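Yorath Forum > International Affairs > General discussion
Thread: Should the rotating chair set the agenda at the regional assembly?

saltbushreader
I've been working through the summary records from the October session and I can't see what the rotating chair is for any more. The opening address ran to 14 pages, named five priorities, and none of them made it into the final resolution. The Judeck briefing paper argues that the chair should have the power to put two items on the agenda without a vote. I'm inclined to agree. Interested in what others think, particularly anyone who has sat in on one of these.

tern_and_tide
I disagree with the Judeck paper. The chair rotates every year, so you'd get two new items every year and no follow-through on the old ones. The secretariat is already behind on the reporting it has. Paragraph 2934 of the consolidated record lists the overdue reports, and it is a long list.

saltbushreader
That's an argument for funding the secretariat properly. It doesn't tell us whether the chair should have some say.

ledgerside
The two are connected. Every agenda item needs a background paper, translation and at least one drafting meeting. I used to do the note-taking at these sessions for a small delegation – three of us covering everything – and we simply didn't turn up to the items we had no staff for. The bigger delegations did. Add more items and the smaller members lose out again.
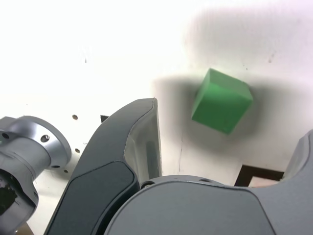 What I would support is a carry-over rule. If a chair gets an item on, it stays on for three sessions unless a majority votes it off. The Skurside group put that forward a few years back and it went nowhere, mainly over the wording on what counts as a majority.

northwharf
The Skurside text was a mess. It said "members present" in one clause and "members present and voting" in the next. Those give different results when half the room abstains, and half the room usually does.

ledgerside
Fair enough on the drafting. The idea was sound.

saltbushreader
Has anyone got a link to it? The Zomadside archive only seems to go as far as document 1513, and then there's a gap.

northwharf
Try searching by session instead of document number. The numbering restarted when they changed the series. It should come up as 3134 in the new one, filed under procedure.

tern_and_tide
I've read it again now. I still think the opening address does its job as it stands. It isn't a work program. Ministers listen to it, the papers back home quote it, and it gives officials something to point to when they ask for money. A speech can be useful without ending up in a resolution.

saltbushreader
Then call it a speech and stop printing "priorities" over the top of it. Found 3134, thanks northwharf. The majority wording is in clause four and I agree it's badly done. I'll type up a cleaner version and post it in the procedure subforum.

ledgerside
Please leave "present and voting" out of it altogether. Use a majority of all members and you avoid the abstention problem.

northwharf
And then nothing would ever be voted off. Post it anyway and we can argue over there.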